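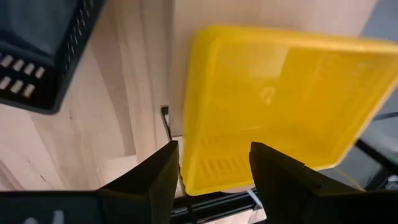
Según Raili Ahonen, el engrudo de la última tanda agarraba bien en el lomo pero tiraba demasiado de las guardas, y las tapas se le abarquillaron hacia fuera durante la noche. Pide que no volvamos a usar la proporción antigua con papel fino hasta tener una prueba comparada.

Imprimir | Enviar por correo electrónico

Cuaderno del taller de encuadernación. Octubre, entrada de la tarde.

Empiezo por lo que pide Raili. Hemos cocido dos engrudos de almidón de trigo con la misma bolsa de almidón y la misma agua filtrada. El A lleva una parte de almidón por cuatro de agua, como siempre. El B lleva una por seis. Remojo de una hora en los dos, fuego bajo, cuchara de madera sin parar. El A espesó de golpe y hubo que apartarlo un momento para deshacer los grumos. El B tardó más y quedó translúcido de manera bastante uniforme. Colados dos veces por el cedazo de crin y dejados enfriar con papel encerado pegado a la superficie para que no críen piel.

Cantidad preparada de cada uno: 500 ml. Sobra para las pruebas y para los dos libros de Flandemgate.

Papeles usados: el japonés fino del cajón de arriba, el verjurado crema de Zalewska y el de guardas marmoleado que nos queda de Rodmont. Cartón gris de 2 mm, cortado todo en la misma dirección de fibra. Comprobé la fibra con tiras humedecidas y el verjurado venía marcado al revés en el paquete. Lo he corregido a lápiz en la etiqueta. Quien abra otro paquete de la misma remesa, que lo compruebe antes de cortar.
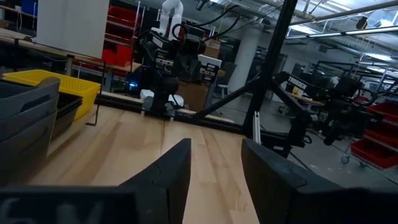 Cubetas grises apiladas, lado izquierdo de la mesa.

Resultados después de la prensa:

A con japonés: se encoge, tira del cartón, curva visible al apoyar la regla.
B con japonés: plano. Una burbuja pequeña en la esquina, culpa de la brocha.
A con verjurado: bien, algo de tirantez en el borde largo.
B con verjurado: plano, pero el canto se levanta con la uña si se insiste.
A con marmoleado: bien. El color no se corre.
B con marmoleado: el azul mancha un poco el secante. Hay demasiada agua para ese papel.

Lectura provisional: B para el japonés, A para el marmoleado, y para el verjurado algo intermedio que queda por cocer. Probaré una parte por cinco. Vasylyna propone mezclar A y B ya fríos en vez de cocer otro. Me parece menos limpio como prueba, pero es más rápido, y lo haré también para ver si se nota la diferencia.

Sobre el tiempo de prensa: dejamos las muestras 13 horas entre secantes y fieltros, con un solo cambio de secantes. El cambio se hizo tarde. Los secantes de abajo salieron bastante más húmedos que los de arriba y eso puede haber influido en la muestra de verjurado con B. La repito con dos cambios.

Libro de cuentas de Stillville

Desmontado hasta los cuadernillos. Son 7, cosidos sobre cordeles hundidos, con el tercero suelto por rotura del hilo en el pliegue. El lomo tenía cola animal muy seca, que saltó casi toda con la espátula de hueso. El resto salió con compresa de metilcelulosa, veinte minutos, sin forzar. Hay restos de un impreso reutilizado como refuerzo de lomo. Lo he guardado en una carpeta aparte con la signatura del libro y una nota – se leen un par de líneas en letra gótica, nada que permita fecharlo.

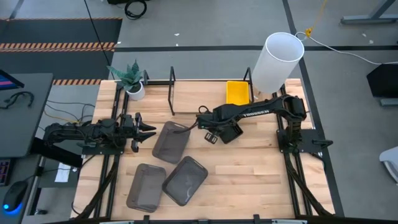

Mesa de madera clara con tres bandejas oscuras.

Los pliegues exteriores de los cuadernillos están rotos en casi todo el largo. Refuerzo con tiras de japonés rasgadas, no cortadas, y engrudo B. En el primero me quedó la tira ancha de más y el lomo va a engordar. Las siguientes las rasgo a la mitad de ancho. Grażyna recuerda que en el libro hermano de este pasó lo mismo y hubo que redondear más de lo que pedía la encuadernación original. Prefiero evitarlo.

Tinta: prueba de solubilidad con hisopo en tres puntos del primer cuadernillo. La negra aguanta. La roja de los totales se va enseguida, así que nada de baño acuoso. Limpieza en seco con esponja de caucho vulcanizado y brocha, y lo que no salga se queda.

Hilo: de lino sin blanquear, encerado a mano. El que llegó este mes es algo más grueso que el anterior y deja marca en el papel blando. 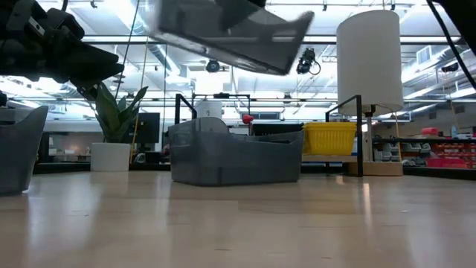
Para la costura usaré por tanto el carrete viejo, que da de sobra para un libro de este tamaño, y reservo el nuevo para volúmenes de papel más recio. Los agujeros originales se aprovechan todos menos el de la cadeneta inferior, que está desgarrado. Ese lo cierro con japonés y abro otro al lado con la lezna fina.

Presupuesto: Szymon ha pasado la cuenta del material para el encargo completo, 2.000 en total contando la piel. La piel todavía no está pedida. Falta decidir si va media piel con esquinas o solo lomo, y eso depende de lo que contesten en Stillville.

Pendiente:

– Cocer el engrudo de una por cinco y repetir el verjurado.
– Lavar el cedazo en cuanto se use, no al día siguiente.
– Cambiar los secantes a media tarde y otra vez antes de cerrar.
– Preguntar a Jadwiga por las tapas que se llevó para fotografiar.
– Tirar lo que quede de A si huele agrio.

Imprimir | Enviar por correo electrónico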